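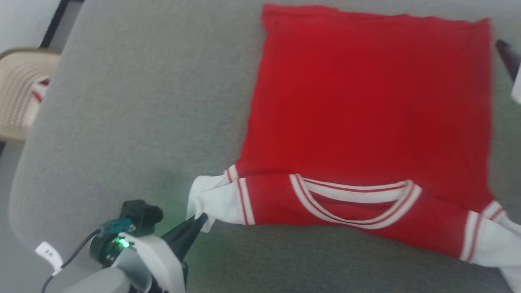
Figure 4.1 A red shirt with white sleeves, partly folded, on a light gray padded surface.

Chapter 4
Storage: Where Everything Lives When the Power Is Off

I bought my first big hard drive with money I should have spent on a winter coat. It made a noise like somebody shaking a box of screws, and I loved it! I copied every file I owned onto it, admired all that empty space, and had it full by February. So if you come to this chapter thinking storage is the boring part of a computer (and I know some of you do, I've seen the faces), give me a few pages to change your mind.

In Chapter 3 we spent a lot of time on memory, the fast stuff that forgets everything the second you pull the plug. Storage is the other half of that story. It's slower, it's cheaper for each gigabyte, and it remembers. Your operating system sits there, and so do your games, your tax forms and the half-finished novel. When you press the power button in the morning, the machine wakes up knowing almost nothing and has to go fetch all of it from the drive.

We'll be following one build through this whole chapter, the same Jeltik desktop case we used for the power supply exercises, fitted with a Vương motherboard. If you did the labs in Chapter 2 you already know where its drive bays are and how annoying the lower one is to reach. Keep your screwdriver handy and your magnetic tray even handier. The screw that holds an M.2 drive down is tiny, and I have lost more of them in carpet than I want to admit in a textbook.

4.1 Two very different kinds of drive

A hard disk drive stores data on spinning platters. A little arm swings back and forth over them with a read/write head at the end, a bit like a record player in a terrible hurry. If the piece of data you want is on the far side of the platter, the drive has to wait for it to come around. That wait is called latency, and the time the arm needs to get into position is called seek time. Both are measured in milliseconds, which sounds quick until you remember that a processor can get through millions of operations in one of them.

A solid-state drive has no moving parts at all. It keeps data as electrical charge in flash memory cells, and a controller chip keeps track of where everything went. There's no arm to move and nothing to wait for, so small scattered reads (exactly what happens when you start up a computer) go wonderfully fast. The first time I swapped one into an old laptop I thought I'd broken something, because the desktop appeared before I'd picked up my coffee.

So why does anybody still buy hard disks? Price, mostly. If you have a mountain of home video to keep and you only look at it once in a while, a spinning disk gives you a lot of room for your money. In our build we'll use both: a Citia solid-state drive for the system and programs, and a Skakuvari hard disk for the big slow stuff.

4.2 A word on sizes

Drive makers count in tidy decimal steps, so to them a gigabyte is 1,000 megabytes and a terabyte is 1,000 gigabytes. Some operating systems count in powers of two instead and still use the same names for the results. Plug in a brand new one-terabyte drive and Windows will tell you it holds 931 gigabytes. Every term, somebody raises a hand on the first Thursday of lab and asks me where the rest went. It's all there! You're looking at the same amount measured with two different rulers, and we'll do the math together in section 4.5.

4.3 Before you start the lab

Back up anything you care about. I mean it, and I mean today. You'll be erasing and partitioning a drive in Lab 4A, and the tool will do exactly what you tell it to, even when you've picked the wrong disk from the list. (I've done that. It was a long evening.)

Set aside 30 minutes for the installation and longer for copying files. Shut the machine down, switch off the power supply at the back, unplug the cord, and touch bare metal on the case before you handle the drive.

Words to know by the end of this chapter

Platter
Latency
Seek time
Flash memory
Controller
Partition
File system
M.2
SATA

Warm-up

Find out which kind of drive is in the computer you use most. On Windows, open Task Manager and look under Performance; on a Mac, try System Information. Write down the type, the capacity and how much is free, then keep that note next to you as you read. We'll come back to your numbers on the way through section 4.5, and again when we talk about what happens to a drive that's been allowed to get too full.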